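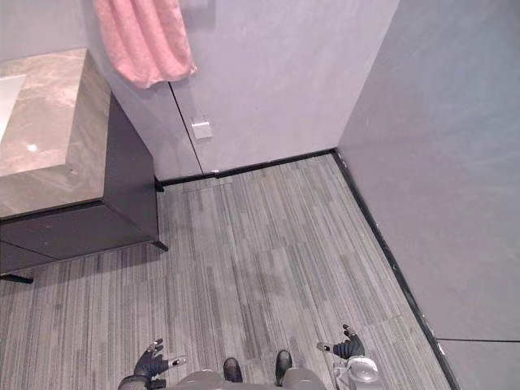

Every band I like has announced a reunion tour or a farewell tour and in two cases both. I got the e-mail for the latest one at lunch, presale code and all, and I had the ticket page open before I'd even read which songs they were promising. Then I saw the price and shut the laptop. Sat there looking down at the carpet for a bit, gray tiles, all those streaks of charcoal and near-white, one block light and the next block dark, and the longer I looked at the stripes the more they looked like a seating chart. Platinum, gold, gold plus, early entry gold. Light block, dark block. And me somewhere off in the dark stripes at the back behind a pole.

So. Presales. I want to argue they should go. All of them. Not fixed, gone.

Let me back up. The band is Udus. If you don't know Udus, fine, most people don't, four people with two drum kits and a harmonium and one song that was in a car commercial. I've seen them 16 times. The first time was in a room over a bowling alley and you could hear the pins. They put out Prandura and then went quiet, and then this tour. I was happy for maybe a minute and a half.

Because to buy a ticket to Udus, who used to sell tickets out of a shoe box, you now need a code. You get the code if you signed up for the mailing list before a date they didn't tell you was a date. Or if you have a certain credit card. Or if you pre-ordered the reissue of Prandura on colored vinyl, which I had, and my code didn't work. Then there's a "venue presale" and a "local presale" and finally the general sale, which at this point is a sale of what. Crumbs. Limited view.

PRINT THIS ARTICLE | E-MAIL TO A FRIEND

I know the argument for it. Kamlesh Srivastava, who books a club I go to and who I argue with about this on a regular basis, makes it better than the ticket companies do. The argument is that presales reward the real fans. You put the loyal people in the door first, before the resale crowd and their software get in. The band gets its own people up front. Everybody has a better night. He says the worst shows he ever booked were the ones where the first five rows bought a seat as an investment and spent the night on the phone.

OK. I've been at those shows. I hated those shows.

But look at who actualy gets the code. Signing up for a list isn't loyalty. Having a bank card certainly isn't. It's just having time and money and being at a desk at ten in the morning with a good connection. My friend Sunita Bisht works in a hospital kitchen. She knows every word of every Udus song including the bad ones, she sings the harmonium part, with her mouth, it's unbearable. She has never once in her life gotten a presale ticket to anything. At ten in the morning she's got her hands in a sink. The general sale used to be on a different day at a different hour and she could work around it. Now by the time it comes the floor is gone.

And the resale people have codes! Of course they do. They have hundreds. Codes get sold. I saw a code for the Udus presale being offered at $49, and that's for the code, the string of letters, before you've bought a thing. The seat I looked at was $54 on the face of it and a good deal more by the last screen. So a person could pay nearly the price of the ticket for permission to pay the price of the ticket.

The other thing I can't stand is the way it changes the announcement. A tour announcement used to be good news. Somebody called you. You heard it on the radio in the car and you yelled. You had a week to talk about it, who's driving, do we do both nights, can we sleep at your cousin's. Now it's a drill. You hear about it and you're already late. There's a countdown clock on the page. I asked Satish Rathore, who drove with me to more of these than anybody, if he was excited about Udus coming back and he said "I'll be excited if I get through." That's a sad sentence from a man who once drove all night with no heater to hear a sound check through a wall.

What would I do instead. One sale. One time, in the evening, announced a week ahead. Half the house online and half at the box office window, in person, two to a customer. Names on the tickets, and if you can't go you give it back for what you paid and it goes to the next person in line. Smaller acts have done it this way and lived. The singer Kiran Bajpai did a whole run of dates with a plain window sale and people stood in the rain and by all accounts had a nice time in the line. I know I did. I met the people I sat with.

Kamlesh says a window sale is fine for a club and a joke for an arena. Could be. I'd answer that Udus isn't in arenas. Most of what I want to see isn't in arenas. The presale came down from the huge tours to the small ones like a cold, and nobody at the small end seems to have asked if they needed it. A 2-hour wait online for a room that has a coat check and one bathroom. Come on.

He also says the band needs the money up front, the bus has to be paid for, and that one I take seriously. Touring is brutal now. I'd pay more. Put the price up five bucks and print it on the poster and I'll pay it and not complain much. What I mind is the maze. The maze costs money too, someone's getting paid to run it and I doubt it's the harmonium player.

I'll admit where I'm weak here. I've used presales. I used one last August and got second row and didn't feel bad at all till the opener was half done and I looked back and saw how far away the rest of the room was. Then the lights went down and I forgot about it again. So I'm no saint. It's easy to be against the code when yours came back "invalid."

Still against it. I wrote to the band's web site to say so and got an automatic reply thanking me for my loyalty and inviting me to join the list for early acess to the next announcement.

I joined the list. Sunita is going to try the general sale from the break room and I'm going to try it from here, and if either of us gets in we buy two.

Print this page
E-mail this page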